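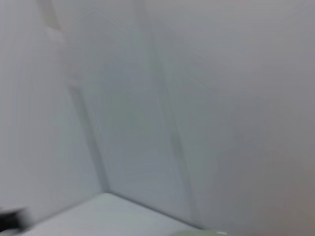 December 2025

Teleop notes, wrist view. Carrying on from the September pages, same arm, same leader handle, same corner of the bench room at Drurnemwood.

Spent the morning on the reach task. The operator drives the follower arm with the leader handle and brings the gripper to a small part set down near a wall. Target for the week is 200 demonstrations that we would be willing to train on. We have 207 recorded, but that count includes everything, and I threw out 20 today after going through them one by one. So we are short again.

Reasons for throwing them out, mostly the same thing over and over. The operator starts the swing before looking at where the part is, the wrist turns fast, and the wrist camera gives smeared pale walls for a good part of the approach. Edges double up. With plain grey and white surfaces there is very little left in the picture to go on once it blurs. The overhead camera is fine through all of this, which is why it wasn't caught while recording. The operator screen shows overhead large and wrist small in the corner. Swapped them after lunch.

Exposure on the wrist camera was still on auto. Fixed it at a shorter time and turned the gain up. Picture is noisier. I can live with noise. Slow moves look clean now, fast swings are better but still soft, so the speed has to come down as well.

Set the velocity scaling in Gridance down one step for the wrist joints only. Left the shoulder and elbow alone. First few runs after that felt heavy in the hand, and I overshot twice going the other way, pushing the handle further than needed and then waiting for the arm to catch up. After a while it was normal. Whoever records next should do five or so throwaway runs before saving anything.

Lag between handle and arm: still there. I measured it in September and did not measure it today, but it feels the same. If it is bothering you, pause at the top of the approach, let the arm settle, then go down. The pauses do get learned. The Drestonora set had long ones at the top and the policy trained on it would hang there for 2 seconds before every grasp. Keep it short.

Tried a few by hand too, gravity compensation on, pushing the arm through the reach directly. Paths are smoother than with the handle and the grasp itself is easier to place. Trouble is the hand and sleeve get into the overhead view, and on two runs into the wrist view. Could record joint positions by hand and then play them back for the cameras. Boutros does it that way on their station and the replay script is in the shared folder, not tested with our gripper yet.

To do:
- rerun the blur check on everything kept, not only today's
- mark the discarded runs in the log, don't delete them
- replay script, one run, slow, hand on the stop
- tape on the bench for the start pose — the old marks have worn off
- ask whether the walls can have something with a pattern on them, or whether that spoils the comparison with the earlier set

Arm parked, handle unplugged, compensation off.

Last updated: same day, evening, to-do list added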